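Plastic mixing bowl holding the smell of onion and turmeric: can it be kept in use for baking? 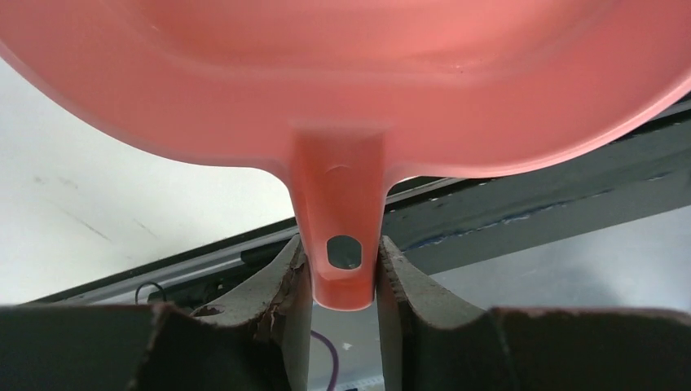 Page 1 of 2

Posted in Kitchen and Household, Cleaning and Care
Viewed 306 times

Posted by: Sodance Hall Kitchen

Our residents' hall operates a shared kitchen on the ground floor, in which a set of plastic mixing bowls is available to all households. The bowls are used for salads, for marinades and, increasingly, for cake and bread mixtures. In November we received a complaint that a sponge made in one of the larger bowls had a distinct taste of onion. The bowl had been washed in the usual manner and appeared clean. A second bowl, which is pale in colour, has a yellow stain on the inside that is understood to have come from turmeric.

We have already tried the following: washing by hand with ordinary washing-up liquid, a full programme in the dishwasher, and an overnight soak in plain water. The smell was reduced after the soak but returned once the bowl had been stacked with the others in the cupboard. The stain has not changed.

We would be grateful for advice on three matters. Is there a safe method of removing the smell that does not require specialist products? Is the stain a matter of hygiene or only of appearance? At what stage should a plastic bowl be withdrawn from shared use altogether? The budget for replacements is small, and we would prefer not to discard items which remain sound. Glass has been suggested but is considered too heavy for several of our residents.

Posted by: Grultix
Member, 650 replies

The smell and the stain should be treated as separate problems, as they respond to different methods.

With regard to the smell, the usual cause is a thin film of oil left on the surface of the plastic. Onion, garlic and most spices give up their flavour readily to oil, and warm water alone will not lift it. The bowl should first be washed in water as hot as the hands will bear in gloves, using a generous amount of washing-up liquid and a soft cloth. Particular attention should be given to the underside, to any ridge or foot on which the bowl stands, and to the place where a handle or pouring lip joins the rim. These parts are commonly missed. When bowls are kept one inside another, the underside of the upper bowl transfers its film to the inside of the lower one, and this may well account for the smell returning in your cupboard.

Once the bowl has been washed, make a paste from bicarbonate of soda and a little water. Spread it over the inner surface and leave it until the following morning. Rinse thoroughly and allow the bowl to dry in moving air, preferably beside an open window. It should not be dried with a tea towel that has been used for other purposes. If a trace remains, the treatment may be repeated.

An alternative is to fill the bowl with 1000 ml of warm water and 2 tablespoons of white vinegar and to leave it for the afternoon. The vinegar and the bicarbonate should not be used together, as each largely cancels the other and the result is mostly foam.

With regard to turmeric, the yellow colour fades in daylight. Place the clean, damp bowl on a sunny windowsill with the stained side towards the glass. In winter this may take a week or more, and in a north-facing kitchen it may not succeed. The stain by itself is a matter of appearance. It is not evidence that the bowl is dirty.

I would advise against bleach. It can roughen some plastics, it leaves a smell of its own, and in a shared kitchen there is always the possibility that a bowl will be taken up by another person before it has been rinsed. Scouring pads should likewise be avoided, for every fine scratch gives oil and colour a further place to settle.

Posted by: Stoyanova Road Tenants

We had this and bought new ones. The market stall was cheap enough and it was not considered worth the trouble. Tomato sauce does the same thing.

Posted by: Fluden Household Advice Desk

The reply from Grultix is sound and we would add only the following on the subject of withdrawal from use.

A plastic bowl should be withdrawn when it is cracked at any point, when the inner surface feels rough or furred to the fingertip, when it has become sticky and remains so after a hot wash, or when the rim has warped so far that it no longer sits level on the worktop. Cracks are most often found where a handle meets the rim, and that area should be pressed gently with the thumb as part of any inspection. A bowl which has merely changed colour may be retained.

In shared kitchens we recommend that bowls be divided by purpose. One or more should be set aside for baking and sweet mixtures and stored on a separate shelf, and the remainder used for savoury food. A label on the shelf edge is generally more effective than a label on the bowl, which will wash off. Where bowls of different colours are available, the division may be made by colour, and a short notice placed above the sink.

Bowls should be put away only when fully dry. If they must be nested, a sheet of kitchen paper between each will reduce the transfer of smells, and the paper should be changed when it becomes damp or marked. Cupboards in which onions or spices are also kept should be avoided for this purpose.

We would also draw attention to the dishwasher. Some plastic bowls are not intended for it, and those that are should be placed on the upper rack, away from the heating element. The base of the bowl will normally carry a mark if it is suitable. In the absence of a mark, washing by hand is the safer course.

Posted by: Sodance Hall Kitchen

Thank you for these replies. The bicarbonate paste has been applied twice to the larger bowl and the smell can no longer be detected. The pale bowl has been placed on the landing windowsill. A baking shelf is to be set up beside the flour bins, and the notice for the sink is being drafted.

Related topics
Lids of storage boxes that no longer fit
Removing beetroot from a chopping board
Whether wooden spoons may be soaked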